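Progress report no. 2: trial of the Brasex sorting kit
Prepared for the Brenosia small plant fund
Wed 3 March

The two-arm kit from Brasex has been set up at our Prastthorpe workshop for 16 working days. It is on loan until the end of June, after which we either buy it or send it back. The job we're testing is the sorting of mixed electrical parts from a shared tray into bins, one bin for each type.

Setup followed the supplier's manual. We kept our own bins and marked some of the rims by hand. The centre tray is lined with white paper, as the manual advises for dark parts.

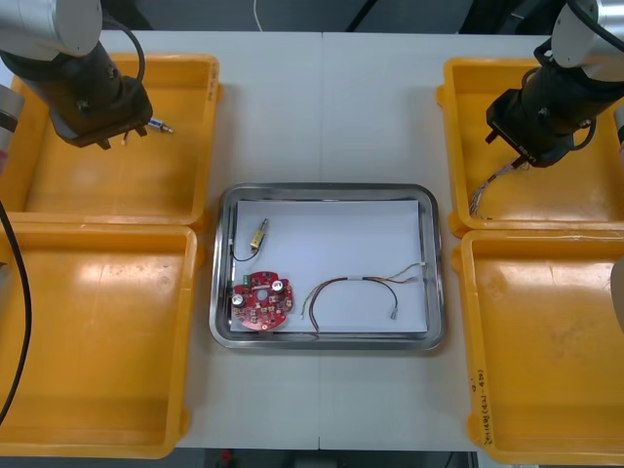

Figure 1. Both arms over the upper bins, the left holding a metal plug and the right a bundle of thin wires.

The target for this period was 1000 logged picks, and we met it. Rigid parts such as circuit boards gave little trouble. Wired parts are slower. Loose leads catch on the tray rim, and 44 picks had to be stopped and restarted by hand for that reason. Kocsis, who supply our grippers, have quoted for narrower fingers. The quote is within budget and we would like to go ahead.

Solenoids were added to the parts list last week. The leads and the connector have to clear the bin rim along with the body, so we have raised the travel height for this part type.

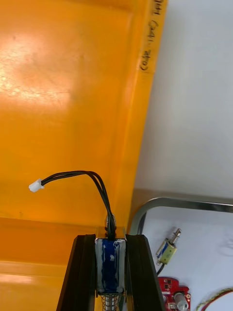
Figure 2. Push-pull solenoid held upright in the gripper at an orange-yellow bin.

Spending is on track apart from freight, which came in higher than planned. We have covered the difference from the training line.

Next period: fit the new fingers if approved, repeat the wired parts at the same speed, and get a firm purchase price from Brasex, including spares and a service visit.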